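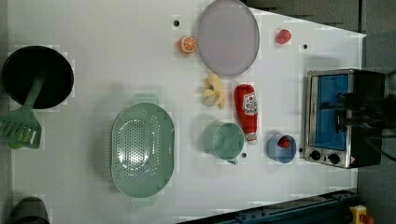

Research Technician, Gripper Evaluation
Rasico -- Castovbridge

Rasico is seeking a full-time Research Technician to join the manipulation group at its Castovbridge laboratory. The technician will carry out side-by-side trials of robot grippers on household tasks and will report to Lorraine Whitlock, Laboratory Manager.

About the position

The group is comparing two end effectors, the multi-finger Filo and the parallel-jaw Pilkington, on a shared set of kitchen tasks. Objects include toy food, cups, mugs, utensils, cookware and a toaster oven. Each task is run 100 times per gripper under the same controller settings, so that differences in the results can be traced to the hardware. The technician is responsible for the conduct of these trials from setup through the written record.

This is a fixed-term appointment of 18 months. Renewal depends on funding.

Duties

Arrange objects on the test table according to the written layout for each trial and reset them between attempts.

Operate the arm by teleoperation and supervise trials run by the automatic controller.

Mount, remove and calibrate grippers, and check cable routing before each session.

Record the outcome of every attempt, including slips, dropped objects, collisions and operator stops, using the laboratory's scoring sheet.

Inspect finger pads and joints for wear. Pads are replaced after 200 grasps or at the first sign of tearing.

Attend the group's review meeting each Wednesday and present the results of the previous week.

Required qualifications

An associate degree in electronics, mechanical technology or a related field, or equivalent work experience.

Experience with hand tools and basic electrical test equipment.

Ability to follow a written procedure exactly and to keep clear records.

Ability to stand for long periods and to lift 18 pounds.

Preferred qualifications

Prior work with robot arms, camera calibration or motion controllers.

Working knowledge of Python or a similar scripting language. Applicants without programming experience will be considered and may receive training during the first 90 days.

Conditions of employment

The position is on site. Normal hours are 8:30 a.m. to 5:00 p.m., Monday through Friday -- evening sessions are occasionally required and are paid at the overtime rate. All new technicians complete safety training, including emergency stop procedures, before operating an arm without supervision. The first 90 days are a probationary period.

How to apply

Applicants should submit a resume, a cover letter and the names of two references through the Rasico careers page. The cover letter should describe one occasion on which the applicant found an error in a test or measurement and how it was corrected. Selected applicants will be invited to the laboratory for an interview and a short practical exercise at the test table.

Review of applications begins in August and will continue until the position is filled. Questions about the duties of the position may be addressed to Lorraine Whitlock at the Castovbridge laboratory.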